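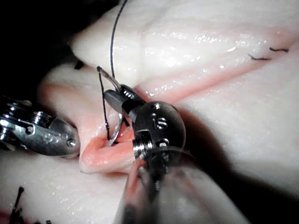
Femham Surgical Skills Course
Unit 3: Suturing and instrument tying
September 2026

3.1 The needle
A curved needle is held by its body, never by the point and never at the swage, where the thread is joined. The usual grip is between the middle of the curve and the swaged end. Too near the point, there is not enough free arc to cross the tissue. Too near the swage, the needle bends or turns in the jaws.

3.2 The bite
Enter at a right angle to the surface. Rotate along the curve and let the arc do the work. Pushing in a straight line widens the track and drags the edge. Before releasing the body, check that enough of the point is exposed to regrasp. Regrasp behind the point, then continue the same rotation until the swage is clear.

Depth and distance from the edge should match on both sides. If the second bite is shallow, the edges will step. Take it out and place it again.

3.3 Thread
Draw the thread through in the line of the stitch. Leave a short tail. A long tail falls into the gap between the edges and is picked up by the next pass. Do not grip any length that will stay in the finished stitch; jaw marks weaken it.
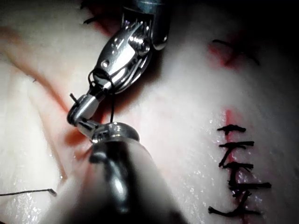 Reading time: 3 minutes

3.4 The instrument tie
Wrap the long strand over the jaws, reach for the short tail with the wrap still in place, and draw the tail through the loop. Keep the two instruments close together. Wide movements pull the tail out of the tissue or let the wrap slide off.

Lay the first throw flat. Reverse the direction of the wrap for the second. Tighten until the edges meet and stop there; blanching means the stitch is too tight.

3.5 Before the practical
Read Jenholm handout 107, sections on knot security and needle counts. The Geum worksheet is handed in at the start of the session in room 2081, Lilomholm building.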